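Limness Institute, Department of Automation
Robot Learning in Practice: Handout 8
Collecting demonstrations with two arms
Course leader: Dineo Sithole. Laboratory supervisor: Siebe Willems.

1. Purpose of the session

Students will record a set of demonstrations for the bag task and prepare it for training. Each pair is required to submit 60 accepted episodes. An episode is a single attempt at the task, recorded from the moment the operator takes control until both arms have been returned to the rest position. Sessions are booked through the laboratory office in the usual way.

2. The task

The operator drives both arms. The task sheet gives the instruction in words, and that wording is stored with every episode and must not be altered. Students working from the May edition of the task sheet should replace it, as the wording for the bag has been revised.

Before recording, check that both grippers open and close fully and that each wrist camera gives a clear picture. The arms are then brought to the bag from either side. 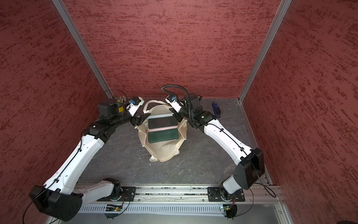 Figure 1. Both grippers at the rim of the canvas bag, with power banks inside.

3. Variation between episodes

A set in which every episode begins in the same way is of little use. The position of the bag, the direction of its opening and the order of the items should all be changed from one episode to the next. The changes are to be entered in the log before the attempt begins. Operators should exchange places after 36 episodes so that the set reflects more than one style of handling.

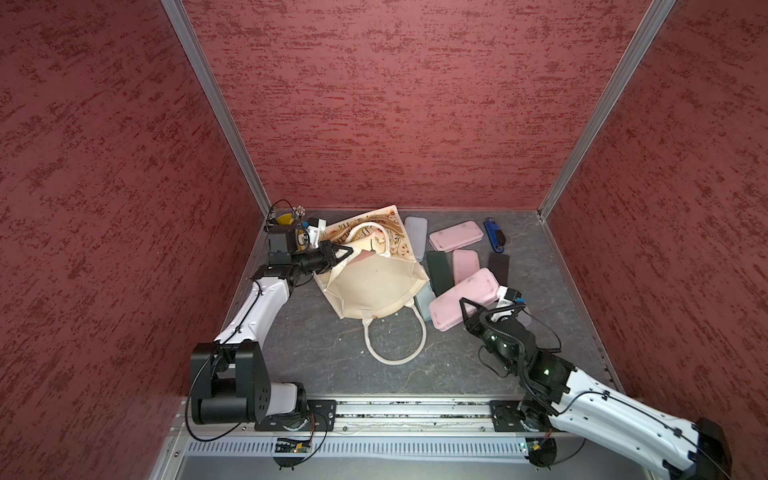 Soft materials deserve particular attention when a set is planned. A rigid box keeps its shape wherever it is placed, while cloth may fold differently on each attempt, and the learning system must meet a good range of these shapes during training. Students should consider what each camera is able to record when a bag lies crumpled with one handle stretched out on the floor and a gripper holding its edge. The flat cases beside it present a separate difficulty: several are of the same colour, and one partly covers another. Notes in the log should therefore refer to an item by position as well as by colour.

4. Accepting and rejecting episodes

An attempt that includes a slip followed by a sound recovery may be accepted and should be labelled "recovery". An attempt is to be rejected if a hand enters the workspace during recording, if either camera stops, or if the operator abandons the task. Rejected episodes are kept in a separate folder and are not deleted.

5. Submission

The log and the accepted episodes are submitted together. Each pair should also provide a written note of no more than 2 pages, setting out which starting positions are well covered and which remain thin.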